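Teleoperation: Handgelenkkamera beim Einlegen unbrauchbar, Demos verwerfen oder behalten?

Forum > Robotik und Automatisierung > Anlernen und Fernsteuern
3 Antworten

Pendo Mfaume
22. September 2021

Hallo zusammen,

ich arbeite an einem kleinen Aufbau, bei dem ein Arm Gegenstände aus der Küche aufnehmen und in ein offenes Gerätefach legen soll. Angelernt wird nur über Vormachen. Ich steuere den Arm mit einem zweiten, baugleichen Führungsarm (Dotel, die ältere Ausführung ohne Kraftrückmeldung), die Gelenkwinkel werden mitgeschrieben, dazu die Bilder von zwei Kameras. Eine steht fest auf einem Stativ neben dem Aufbau, die andere sitzt am Handgelenk und schaut zwischen den Fingern nach vorn. Aufgezeichnet wird mit Faklow, trainiert wird nachts auf einem Rechner unter dem Tisch.

Bisher habe ich 773 Durchläufe, die meisten mit Kartoffeln, weil die billig sind, sich nicht so leicht zerdrücken lassen und jede anders geformt ist. Das Aufnehmen lernt das Modell gut. Auch der Weg zum Fach ist in Ordnung. Schlecht wird es auf den letzten Zentimetern. Der Arm fährt mit der Kartoffel hinein, bleibt dann manchmal stehen, zuckt ein wenig hin und her oder lässt zu früh los.

Ich habe mir daraufhin die Aufnahmen der Handgelenkkamera einzeln angesehen. Die Kartoffel ist fast immer gut zu erkennen, weil sie sich mit der Kamera mitbewegt. Der Hintergrund dagegen verwischt, sobald ich den Führungsarm zügig bewege. Dazu kommt, dass die Kartoffel selbst einen Teil der Rückwand verdeckt, also gerade das, woran sich das Modell vermutlich orientieren müsste.
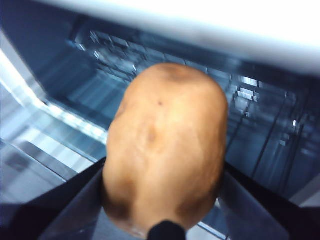 Handgelenkkamera beim Einlegen: Kartoffel zwischen den Fingern, das Fach dahinter verwischt.

So sehen viele Bilder aus dieser Phase aus. Man erkennt auf der Schale noch einen winzigen dunklen Punkt, aber vom Gitter hinten nur helle Striche. Bei den langsamen Durchläufen ist es besser, davon habe ich aber deutlich weniger. Am Anfang war ich vorsichtig, später wurde ich schneller, und die schnellen Durchläufe machen inzwischen den größten Teil aus.

Meine Fragen:

Soll ich die verwischten Durchläufe ganz aus dem Datensatz nehmen oder nur den letzten Abschnitt herausschneiden?

Bringt es etwas, die Belichtungszeit zu verkürzen? Ich habe sie bisher auf Automatik, und das Licht am Fach ist eher schwach und bläulich.

Hat jemand Erfahrung damit, den Arm direkt mit der Hand zu führen, statt ihn fernzusteuern? Mein Arm lässt sich in den Gelenken frei schalten. Ich habe das nur kurz probiert und hatte dann ständig meine Hand im Bild.

Die Bildrate liegt bei 30, die Auflösung ist klein, mehr schafft die Leitung am Handgelenk nicht. Am Greifer selbst möchte ich nichts ändern.

Danke im Voraus
Pendo

Spindelmutter

Belichtung fest einstellen, kürzer. Mehr Licht ans Fach. Dann neu aufnehmen. Mit Automatik bekommst du in dunklen Ecken immer lange Zeiten, und dann schmiert es.

Goossens_Werkstatt

Hallo Pendo,

ich betreue bei uns mehrere Arme, die ausschließlich über Vormachen angelernt werden, und kenne das Verhalten, das du beschreibst. Ich gehe die Punkte der Reihe nach durch.

Zum Verwerfen: Ich würde nichts löschen. Der vordere Teil deiner Durchläufe, also Anfahren, Greifen, Anheben und Transport, ist brauchbar, das sagst du selbst. Wenn du die Durchläufe ganz herausnimmst, verlierst du diese Teile mit. Wenn du dagegen nur das Ende abschneidest, hast du viele Aufnahmen, die mit einer gehaltenen Kartoffel vor dem Fach aufhören. Je nachdem, wie dein Training mit dem Ende einer Aufnahme umgeht, kann das Modell dann lernen, genau dort stehen zu bleiben. Bei manchen Programmen werden die fehlenden Schritte nämlich mit der letzten Position aufgefüllt. Das solltest du vor dem Schneiden prüfen. Besser ist es, die letzten Abschnitte drin zu lassen und saubere dazuzustellen.

Wie viele das sein müssen, lässt sich schlecht vorhersagen. Wir hatten bei einer vergleichbaren Aufgabe (Teile in einen Einsatz legen, ebenfalls von vorn) am Ende mehr als 2.000 Durchläufe, die Verbesserung kam aber aus einem kleinen Teil davon. Das waren Aufnahmen, die erst kurz vor dem Fach begannen. Der Arm hielt das Teil schon, stand jedes Mal an einer etwas anderen Stelle, mal zu weit links, mal zu hoch, mal leicht verdreht, und dann wurde langsam eingelegt. So eine Aufnahme dauert nur wenige Sekunden, man schafft an einem Nachmittag eine Menge davon.

Wichtig ist dabei die Geschwindigkeit. Wenn die Hälfte deiner Daten schnell ist und die andere langsam, sieht das Modell bei fast gleichem Bild zwei verschiedene Bewegungen. Manche Modelle kommen damit zurecht, andere mitteln, und das Ergebnis ist dann ein Zucken oder ein Stehenbleiben. Das passt zu dem, was du siehst. Ich würde also für das Einlegen ein Tempo festlegen und dabei bleiben. Uns hat ein Metronom geholfen, leise gestellt: ein Schlag für das Anhalten vor der Öffnung, 3 Schläge für den Weg hinein, ein Schlag Pause, dann öffnen. Man kommt sich dabei etwas albern vor, aber die Aufnahmen werden gleichmäßiger.

Die Pause vor dem Öffnen sollte kurz sein. Macht man sie zu lang, lernt der Arm das Warten und kommt nicht mehr heraus. Das Problem hatten wir im Februar mit einem neuen Kollegen am Führungsarm, der sehr gründlich war und vor jedem Loslassen noch einmal von der Seite nachgesehen hat.

Zur Belichtung hat mein Vorredner im Grunde recht, mit zwei Ergänzungen. Erstens muss die Einstellung beim späteren Betrieb dieselbe sein wie bei der Aufnahme. Zweitens rauscht das Bild bei kurzer Zeit und wenig Licht, und eine zusätzliche Lampe kann auf Metallteilen im Fach neue Glanzstellen erzeugen. Deshalb das Licht lieber großflächig und von oben geben und nicht direkt in die Öffnung richten. Bei der Gelegenheit auch den Weißabgleich festsetzen, der wandert sonst, sobald ein großer Gegenstand nahe vor die Linse kommt.

Zum Führen mit der Hand: Das geht, und für Bewegungen mit Kontakt ist es oft angenehmer, weil man merkt, wenn etwas ansteht. Mit deinem Führungsarm spürst du das nicht und musst es an den Kameras oder mit eigenen Augen sehen. Für das Training mit Bildern taugt es aber nur eingeschränkt, eben wegen der Hand im Bild. Wir machen es so: Die Bewegung wird von Hand vorgeführt, nur die Gelenkwinkel werden gespeichert. Danach wird der Gegenstand wieder an dieselbe Stelle gelegt, der Arm fährt die gespeicherte Bewegung selbst ab, und erst dabei laufen die Kameras mit. Das kostet doppelte Zeit und funktioniert bei Kartoffeln vermutlich mäßig, weil man sie kaum exakt gleich hinlegen kann. Klebepunkte auf der Unterlage helfen etwas.

Noch eine Sache, die leicht übersehen wird. Wenn du beim Fernsteuern neben dem Arm stehst und direkt ins Fach schaust, benutzt du Informationen, die das Modell nicht bekommt. Setz dich einmal so hin, dass du nur die beiden Kamerabilder auf dem Monitor siehst, und versuche, die Kartoffel einzulegen. Wenn du selbst es so nicht schaffst, kann es das Modell auch nicht lernen. Bei uns kam dabei heraus, dass die feste Kamera falsch stand. Wir haben sie versetzt, bis man von schräg oben in die Öffnung sehen konnte, und die Handgelenkkamera war danach beim Einlegen nicht mehr so entscheidend.

Meine Reihenfolge wäre: den Test am Monitor machen, gegebenenfalls die feste Kamera versetzen, Belichtung und Weißabgleich festsetzen, dann kurze Aufnahmen nur vom Einlegen in gleichmäßigem Tempo. Wenn du die feste Kamera versetzt, passen die alten Aufnahmen aus diesem Blickwinkel allerdings nicht mehr dazu. Dann entweder zum Vortrainieren verwenden oder beiseitelegen.

Gruß aus der Werkstatt

kabelsalat_nord

Zum Aufteilen noch ein Hinweis: Man kann in Faklow beim Laden Abschnitte gewichten, dann muss man nichts schneiden. Ich habe das bei mir so gemacht, dass der Abschnitt ab Erreichen der Öffnung dreifach zählt. Bei Wetetti ging das damals nicht, da musste man die Dateien kopieren, das ist aber auch schon eine Weile her.

Eine Frage hätte ich noch: Verzögert deine Übertragung vom Führungsarm? Bei mir lagen Bild und Gelenkwinkel um 3 Bilder auseinander, das fiel bei langsamer Bewegung nicht auf, bei schneller schon. Zum Prüfen den Arm einmal kurz antippen lassen und im Video nachsehen, wann er sich bewegt und wann die Winkel sich ändern.

Kommentar von Pendo Mfaume

Danke euch. Den Versuch mit dem Monitor habe ich gleich gemacht und bin dreimal hintereinander an der Kante hängen geblieben. Ich versetze jetzt zuerst die feste Kamera und stelle die Belichtung von Hand ein. Den Versatz zwischen Bild und Winkeln prüfe ich auch, daran hatte ich nicht gedacht. Zur Gewichtung: Steht das in der Konfigurationsdatei oder muss man das im Skript angeben?

kabelsalat_nord

Im Skript, beim Aufruf des Laders. Die Liste mit den Startpunkten der Abschnitte musst du selbst anlegen, eine Zeile je Durchlauf.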